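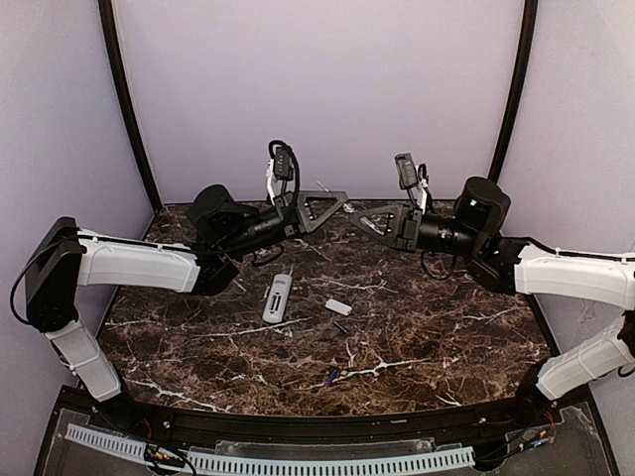
Dulby D5 torque limiter, ball-detent type, 200 Nm. Reviewed after 1,207 hours on a conveyor drive.

The D5 fits between motor and gearbox and lets go when torque passes the set point. Adjustment is by a slotted ring with a locking screw. The ring is stiff, and the scale marks are too fine to read once the guard is on. We set ours on the bench.

Release was repeatable within 5 percent over the whole period. Reset takes one turn of the output side by hand. The older Drostix unit needed a spanner and more patience -- and its seals leaked grease by December.

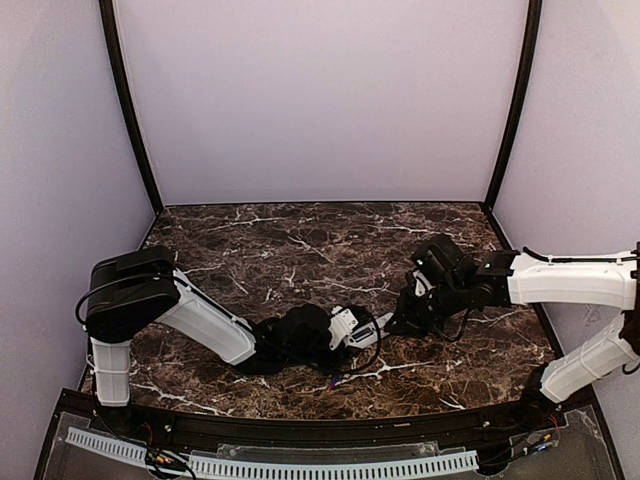

Mondal wrote in to say that the release point on his D5 drifted low after 1,018 hours, and that new disc springs brought it back. Ours has not done this, but our drive trips seldom.

Price is fair. The manual needs a torque chart.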